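Student Project Report
Acknowledging Unpaid Work in Graduate Departments: Conference Organizing and Its Credit
Department of Higher Education Studies, Skistlow College
Submitted by Treasa Kavanagh
Project supervisor: Emmanuel Tanui
4 Nov 2022

1. Purpose of the project

Graduate students carry out a good deal of work that does not appear on a transcript. They arrange speakers, book rooms, answer mail from visitors, and review abstracts for student conferences. Departments depend on this work, yet the rules on how it should be credited are often unwritten. This project looked at how one such task, the organizing of a graduate conference, is described and rewarded in the written materials of a single college, and at how the students who did the work spoke of it afterward.

The project did not set out to measure whether organizing work helps or harms a student's progress to degree. That question would need records to which a student project has no access.

2. Background

The Senitz Graduate Conference is held each spring at Skistlow College and draws presenters from the college itself and from the Lelulport campus. Responsibility for it passes between departments. The host department names a lead organizer, who then recruits others. The handbook given to new graduate students mentions the conference once, in a section on "community life," and does not say what organizing involves or how long it takes.

A separate document, the Keogh Guidelines, sets out how teaching and research assistance are to be recorded. It was adopted before the conference began and does not cover event work. Several students interviewed for this project believed that it did.
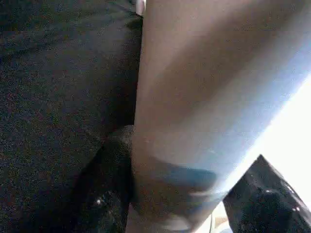
Figure 1. Close view of a pale gray form beside a dark speckled surface.

3. Methods

The project used two sources. The first was written material: the graduate handbook, the Keogh Guidelines, the calls for organizers sent by host departments, and the annual review form that each student completes. The second was a set of interviews with former organizers, held in October. Participants were asked to describe the tasks they had taken on, how they had been asked, and where, if anywhere, the work had been recorded.

Each participant was also invited to submit a written statement of up to 600 words. Statements were read alongside the interview notes and sorted by theme. No participant is named in this report, and departments are not identified, as the host in a given year is easily matched to a person.

One limit should be stated plainly. All participants had completed their term as organizer. Students who agreed to help and later withdrew were not reached, and their accounts might differ from those given below.

4. Findings

4.1 How students were asked

Most participants were approached in person by a faculty member or by an outgoing organizer. The written calls came later and in some cases were sent after the positions had been filled. Participants described the request as friendly, and they also described it as hard to refuse. One wrote that she had said yes in a hallway and learned what the job was from a forwarded folder of old messages.

First-year students reported the least knowledge of the workload. Students further along in their programs tended to ask about funding, the size of the program, and who would handle correspondence before they agreed.

4.2 How work was divided

Tasks with public visibility – chairing a session, introducing the keynote speaker – were usually assigned early and by name. Correspondence, printing, and travel forms were left open and tended to fall to whoever answered messages most quickly. Participants seldom saw this as unkind on the part of their colleagues. Several noted, however, that the same person was still answering mail weeks after the closing session.

The conference budget includes 700 dollars for general costs. Organizers paid for small items themselves and claimed the money back. Two participants said that they had not filed every claim, as the form requires a faculty signature and they did not wish to ask again. 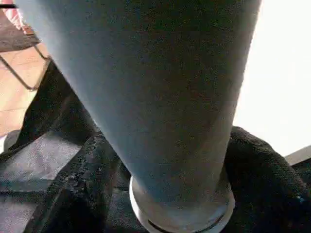

Figure 2. Gray tapered form with a white rim at its narrow end.

4.3 How work was recorded

The annual review form has a line for "service to the department." It allows a short entry and gives no examples. Some participants listed the conference there, some placed it under professional development, and others left it out. Those who left it out generally said that they had not thought it counted.

Letters of thanks were sent in some years and not in others. Participants who had received one remembered who had signed it, and more than one had kept it with application materials.

5. Discussion

The findings suggest that the main difficulty is one of description. The work has no agreed name in the college's documents, so its credit depends on the habits of a given host department. Goodwill among students was strong in nearly every account, and it often filled the gap left by the lack of written terms. It filled that gap unevenly, and the students who were quickest to help were those whose work was hardest to trace.

There was some disagreement on whether organizing should be paid. A number of participants favored a small stipend. Others were concerned that payment would lead departments to reduce travel support, and preferred a formal note on the student's record. The project supervisor advised that this report set out both positions without choosing between them.

6. Recommendations

6.1 The graduate handbook should include a one-page description of the organizer's role, with expected tasks listed by month.

6.2 The Keogh Guidelines should be extended to event work, or should state clearly that they do not apply to it.

6.3 The annual review form should give conference organizing as an example of service.

6.4 Host departments should assign correspondence and travel forms by name at the first planning meeting.

7. Further work

A comparison with the Lelulport campus was planned at the proposal stage and was set aside when the handbook there was under revision. The interview questions are kept on file with the department and may be used by a later project on request to the supervisor.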